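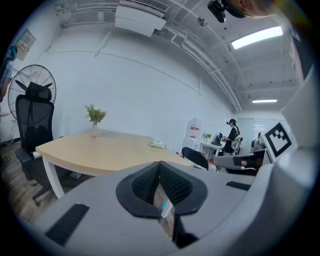 Oficina de Grumen: paredes blancas y mesa de madera clara.

Inicio Programas Equipo Preguntas frecuentes Contacto

Preguntas frecuentes sobre el programa de salud preventiva Bakke

Tiempo de lectura: 3 minutos

Recibimos muchas consultas por teléfono y por correo, y nos encanta contestarlas, pero hay unas cuantas que se repiten tanto que Elsa Engebretsen nos pidió reunirlas en una sola página. Si la suya no está, escríbanos sin ningún apuro, que para eso estamos.

¿Qué es exactamente el programa Bakke?

Es un acompañamiento de un año para personas adultas que quieren cuidar su salud antes de que aparezca un problema serio (o antes de que uno pequeño se haga grande, que también nos pasa a menudo). Incluye una primera entrevista larga, de las de sentarse con calma, un plan escrito con metas de sueño, alimentación y movimiento, y un seguimiento cada dos meses con la misma persona del equipo.

¿Sustituye a mi médico de cabecera?

No, de ninguna manera. Su médico sigue siendo su médico. Nosotros no recetamos ni cambiamos tratamientos, y si usted nos da permiso le enviamos a su consulta una copia del plan. Si toma medicación para la tensión, el azúcar o el colesterol, coméntelo en la primera entrevista, por favor, y traiga la lista completa — también las infusiones y los suplementos, que la gente suele olvidar.

¿Cuánto cuesta?

La cuota anual es de 649 euros. Quien prefiera pagarla de una vez en febrero la tiene en 600, y también se puede fraccionar por trimestres sin recargo. Los análisis de sangre no van incluidos, porque casi todo el mundo trae los que ya le hicieron en su centro de salud y sería una pena cobrarlos dos veces.

¿Puedo apuntarme con mi pareja o con un familiar?

¡Claro que sí, y nos alegra mucho cuando ocurre! Cada persona tiene su propia entrevista y su propio plan, pero las citas de seguimiento pueden ser conjuntas si los dos están de acuerdo. Este año participan 267 personas y bastantes vienen acompañadas.

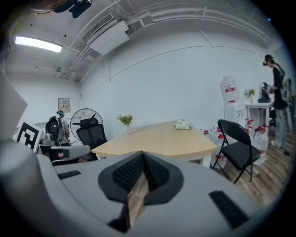
¿Tengo que hacer dieta?

La palabra «dieta» asusta, lo sabemos. Brayan Rivadeneyra, nuestro nutricionista, prefiere empezar por lo que usted ya come y le gusta, y cambiar poquitas cosas: la hora de la cena, la cantidad de pan, unas legumbres más a la semana. Nada de pesar el arroz, salvo que haya un motivo médico para hacerlo.

¿Qué pasa si un mes no cumplo el plan?

Pues que lo hablamos. Hay mudanzas, exámenes, abuelos enfermos, catarros que duran tres semanas. El plan se revisa y se adapta las veces que haga falta, y no le vamos a reñir.

¿Quién puede ver mis datos?

Solo las personas del equipo que le atienden. El cuestionario se rellena en Trirnus, nuestra aplicación, y puede pedir una copia o la eliminación de sus respuestas cuando quiera. Si no se lleva bien con el móvil, se lo damos en papel.

¿Cómo cambio una cita?

Llámenos o escríbanos antes de las seis de la tarde del día anterior. Si la cita es en el centro Prornine, avise directamente en su recepción, donde llevan agenda aparte.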